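4.2 What counts as "one portion" of grapes

Studies of home snacking have long leaned on the household measure: a handful, a small bowl, a bunch. The measure survives because it is cheap and because people answer questions about it without much trouble. We have doubts about it for most foods, and stronger doubts about it for grapes, which come attached to one another and are seldom eaten in the amount in which they are bought or served.

The Kumstead diary survey, on which much of the later work in this field rests, asked households to record fruit "in the unit in which it was eaten". For apples and bananas this caused little difficulty. For grapes, 67 of the entries we re-read gave the unit as "bunch" or "part of bunch", with nothing further. The survey's own coding manual turned each of these into a single fixed weight. We can find no weighing exercise behind that weight. The manual refers to an earlier Nernero report, and the Nernero report refers to "usual practice".

It might be replied that errors of this kind even out over enough entries. They would do so if people were as likely to call a small sprig a bunch as they were to call a large one a bunch. Our own sessions in July give some reason to doubt that. Of the 60 people who took part, most used "bunch" for whatever had been put in front of them, large or small, and kept using it after a good part of the fruit had been eaten. The word seems to stick to the stalk. A stalk with five grapes left on it was still a bunch to several of our participants, and one wrote "same bunch, later on" in three diary lines running.

A second difficulty has to do with where grapes are eaten. Portion studies are usually run at a table, with a plate. Grapes are often eaten away from both, on a sofa or at a desk, with the fruit within reach for as long as it lasts. The plate gives an edge to the portion and the sofa does not. Figure 3 shows pale green grapes in a living-room setting of the sort we have in mind.

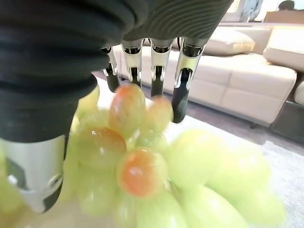
Figure 3. A bunch of pale green grapes, with pale sofa upholstery behind. Four grapes in the central part have an orange tinge.

Colour matters here more than the earlier papers allow. Keane's scoring sheet, still widely used, has one box for "green" and one for "red or black". It has no box for a green grape that is partly orange, and raters in our sessions disagreed about such fruit: some passed it over as a mark of ripeness and others scored it as a fault. We do not think either reading can be defended from colour alone. Yet the sheet is routinely used to explain why certain grapes are left on the stalk, as though the person eating and the person scoring were bound to see the same thing. When we asked participants why they had left particular grapes, the answers were about size, about softness, or about having had enough. Colour came up twice.

The Flivgate trial tried to get round all this by cutting bunches into sprigs of equal weight before serving. It is a tidy solution and the weights reported are no doubt sound. Our objection is that a sprig cut to weight is a different thing to eat from. It has fewer grapes tucked behind other grapes, and a person can see at once how many are left. The trial reports that people ate less when given sprigs and takes this as a finding about portion size. It may equally be a finding about being able to see the end of the food. The two cannot be separated in the design as published, and the authors' claim that sprigs "reflect ordinary home use" is not supported by any record of homes in which grapes are served that way.

We therefore treat "bunch" in what follows as a word people use and not as a quantity. Where weights were taken before and after eating, we report the difference. Where they were not, the entry is kept for the analysis of time and place – section 5 – and dropped from the analysis of amount. This costs us a large share of the diary lines. We would still prefer a short table to a long one filled in from a manual.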